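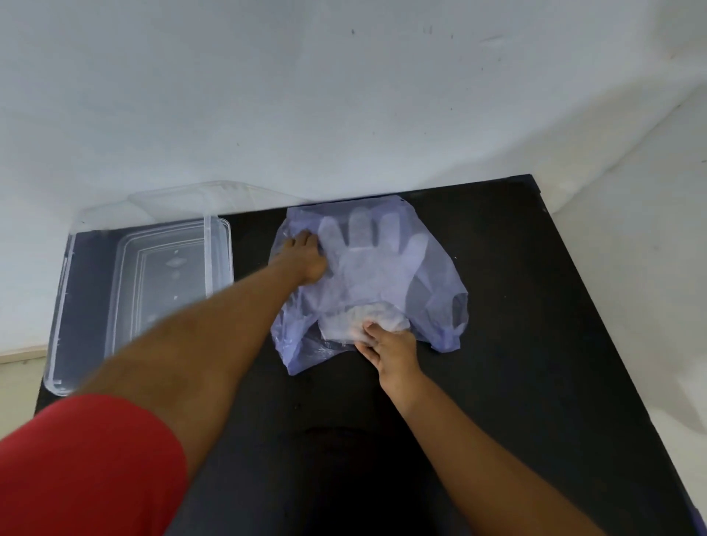

Search this site Search Enter keywords

The form came to the valley in November, folded in three, and Irja Kallio read it standing up in the post office because she did not intend to give it the dignity of a chair.

"Question nine," she said. "Language spoken at home. There's Steltian, there's the coast language, and there's Other."

"So tick Other," said Reijo Oksanen from behind the counter.

"Other is what the ferry crews tick. Other is what the man from the cement works ticks."

Reijo went on sorting. He had lived through four governments and each of them had sent a form. The last one had asked how many goats you kept, and the following spring there had been a tax on goats.

The Provincial Office of Steltia had promised that any language with enough speakers would get a school, a radio hour and a seat on the council at Okesgate. Enough meant 1,769. It had taken Irja two letters to learn the figure and a third to be told that it could not be explained.

"They counted us first," she said. "Then they picked the number."

"You can't know that."

"I know there were 547 of us in Trummer at the last count, and the next week they moved the district line so Trummer was in two districts."

The official arrived on the afternoon bus. His name was Mathis Maillard and he had good boots, which Irja held against him. He set up in the church hall and gave a talk about being seen. The state wanted to see everyone, he said. Thirty people listened with their coats on. Old Jouko Laitinen asked him to say good morning in the valley language, and Maillard smiled and said he was still learning.

"Since when?" said Jouko.

"Since I was assigned."

"And when was that?"

Maillard looked at his papers. It had been the day before.

Afterward Vilho Väisänen, who wanted the council seat and had already bought a jacket for it, went from bench to bench telling people to write the name of the language in the margin. All of them, in the same ink. They couldn't ignore a whole valley.

"They'll scan them," Irja said. "A machine reads the boxes. It doesn't read margins."

"Then what do you suggest?"

She didn't suggest anything. At home she laid the form beside her supper and looked at question nine until the soup had a skin on it. Her mother had filled in one of these in the Orkiment camp, at 62, and had put down the coast language, and had got a blanket.

She wrote the word in the margin. She wrote it large, across the instructions and over the little crest at the top. Then she ticked Other too, in pencil, so lightly that she had to tilt the page toward the lamp to check it was there.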